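Unit 4: Household waste and the collection round

Reading for this unit: the Levov packet, sections 2 and 3. Bring the packet to the February review.

Most city waste starts in very small amounts. A bathroom bin holds tissue, cotton, packaging and the odd razor, and it gets emptied when someone remembers. Planners care about these small bins for one reason: what goes into them is almost never sorted. Kitchen waste gets split into food, paper and containers. Bathroom waste goes out as one bag.

Terms to know: set-out rate (share of homes that put a bin out on a given round), capture rate (share of a material that ends up in the right stream), residual (what is left after sorting).
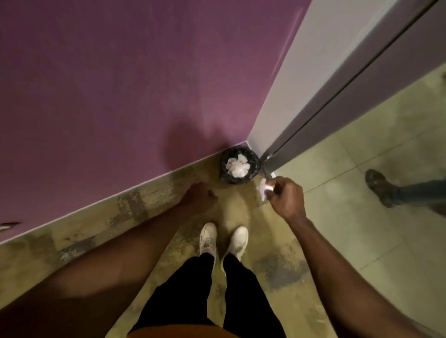 Tarmo Avotiņš objected in last year's session that capture rates make bathrooms look worse than they are, as cardboard tubes and shampoo bottles weigh so little. His point stands. If you measure by weight, a missed bottle hardly shows. If you measure by volume, it does. State which one you are using in any answer.

Case: Jõgi district. The round covered 2,659 homes, of which 2,430 set out a residual bin and 1,521 set out a container bin. Work out both set-out rates. Then say what the gap does and does not tell you - a home with no container bin at the curb may be skipping weeks until it is full.

Compare with Plurkance, where residual is collected every other week. Smell complaints went up at first, then fell back. Container set-out rose over the same period.

Homework: one page on the Jõgi figures, plus a sketch of a round with 20 stops. Mark where the truck has to turn.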